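Home > Bedroom > Mattresses & Toppers

We use cookies to remember your basket and, with your permission, to follow you around with mattress ads. Accept / Manage

Hodus Peony Quilted Mattress

Plain white mattresses are for people who make the bed every morning. The Hodus Peony comes in a white quilted cover with big pink-red peonies and green leaves, in case the sheet never quite gets back on. The flowers are large enough to hold their own against a patterned blanket, a patterned curtain and a relative with opinions.

It's a medium-firm sleeper, 12 cm deep, and it fits the Stundaswood slatted base without any swearing. The quilting keeps the filling where it belongs — at least until somebody's kids find it.

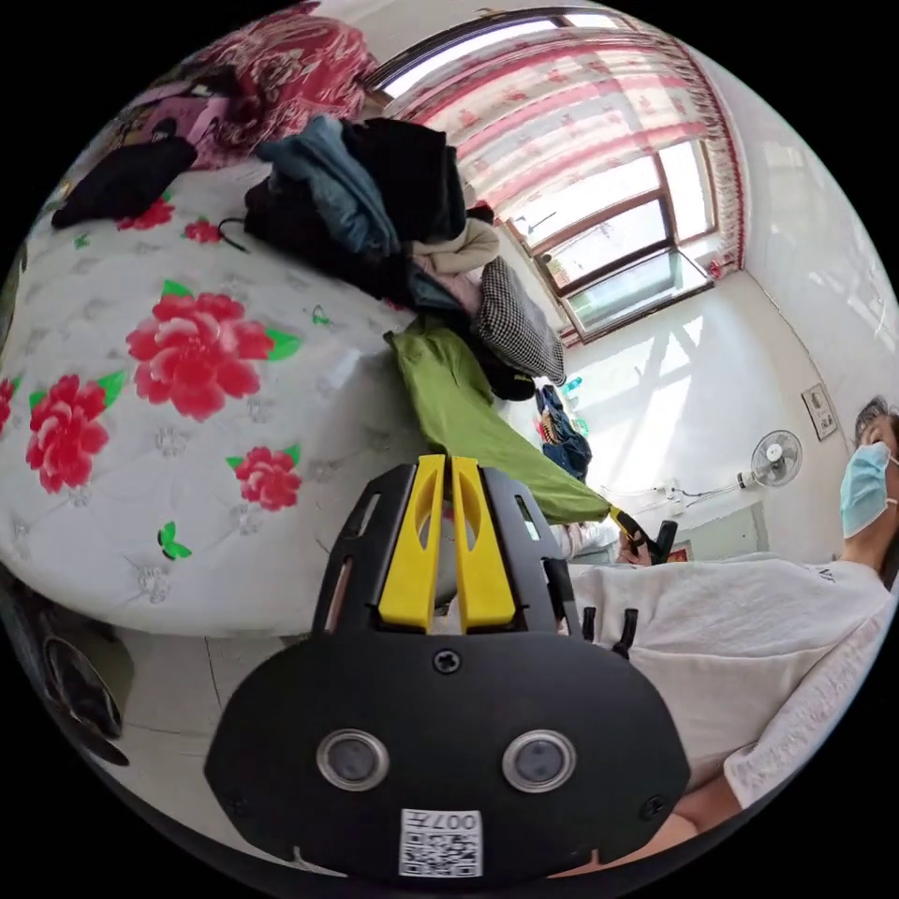 Can I wash the cover?
Spot clean only, with cool water and a mild soap. The cover is sewn on and doesn't unzip, however hard you look for the zipper.

Most bedrooms have a chair for clothes that are too worn for the closet and too clean for the wash. Where there's no chair, the mattress takes the job, and denim and knits won't hurt the quilting. Belt buckles and zippers might, so shake those out first. Air it by an open window when you change the sheets, and turn it head to foot every season.

Item no. 667. Price: $187. Restocked June 2021. Ships rolled; give it a day to flatten out.

Filed under: florals, guest room, quilted

Comments (3)

trurnex_fan: Louder than my old one. Sleeps fine. My husband calls it the garden.

Peg in 12B: Took two days to flatten, not one. Corners are good now.

mossystairs: Does it come in blue?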